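4.2 What the under-16s did with their penalties

I should say at the start of this section that I came to penalties sideways. The project was meant to be a study of how young footballers warm up, and for the first few weeks that was all I wrote down. Then the Drurka school tournament went to shoot-outs far more often than I had bargained for, and I found myself on the touchline scribbling about run-ups instead of hamstrings. My notebooks from that month are a mess, and I have tried to be fair to them in what follows.

The material comes from 46 shoot-out kicks, all taken by players in the under-16 section, and all watched by me from somewhere between the halfway line and the corner flag. Of these, 40 were usable. The rest I threw out, mostly on account of parents standing in front of me at the wrong moment (I asked nicely, they moved, the kick had gone). I did not count retaken kicks twice. Where a keeper had come off the line early and the referee ordered another go, I kept only the second attempt.

What I wanted to know was simple enough: does a player who has settled on a corner before leaving the centre circle do any better than one who waits to see what the keeper does? The coaching handbooks I grew up with are very firm on this. Pick your spot, don't change your mind, hit it hard. I was told the same thing at the age of 12 and passed it on to other children for years without once wondering where it came from.

So after each match I asked the takers, usually while they were hunting for their shin pads. I kept the question the same each time: "When did you know where it was going?" Of the usable kicks, 25 came from players who said they knew before they started walking. The others gave me all sorts of answers, from "when I put the ball down" to "no idea" to one lovely reply, "when it went in". I have lumped these together as late deciders, and I know that is a rough way of doing it.

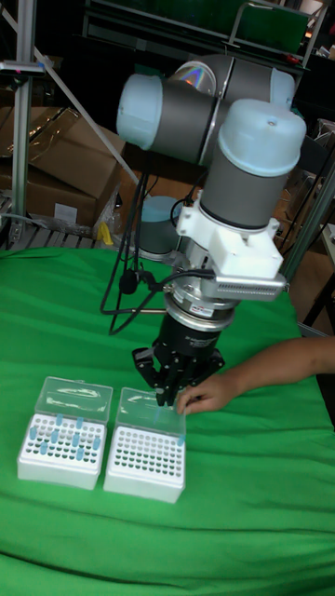

Fig. 4

The early deciders scored a little more often, but I would not hang my hat on the gap. It shrinks to next to nothing once you leave out the two Contreras sides, who had practised penalties at every session since the start of term and who nearly all put themselves down as early deciders. Had they been told to say so by their coach? Quite possibly! I did ask him, and he laughed and talked about the weather. The Nekico teams are a useful contrast here, as they had done no penalty practice at all and their answers were spread across both groups.

The walk interested me more in the end. It is a long way from the centre circle when you are fifteen and your whole school is singing. I noticed that the players who missed tended to look at the keeper on the way, while those who scored mostly looked at the ball or the grass. I say "noticed" and mean no more than that, as I had not planned to record it and only began making proper notes on it in November, with the tournament well under way. I would dearly like somebody to do it properly, with a second observer who doesn't know the result.

A word on the keepers, who get left out of this sort of work. Hardly any of them had been taught what to do in a shoot-out. Most guessed, went early and went to their right. The ones who stayed on their feet longest made more saves against late deciders, which you would expect, and also caught out a few of the early ones who had hit it down the middle, which surprised me. One Zastent keeper told me she stood still simply so that she wouldn't look silly, and I have some sympathy with that.

There are plenty of holes in all this. I was one person with a pencil. Players who have just scored are happy to tell you they had it planned all along, and players who have just missed would sooner talk about anything else, so my two groups are probably tangled up with the results themselves. I did think about asking the question before the shoot-out began, but no coach was going to let me near the huddle at that point, and quite right too.

For all that, I think the advice to choose early deserves a gentler tone than it usually gets. Several of the late deciders struck me as calm, capable penalty takers who would only be muddled by a rule. I come back to the practice question in section 4.3, where the training diaries from the Contreras sides are set against those from Nekico.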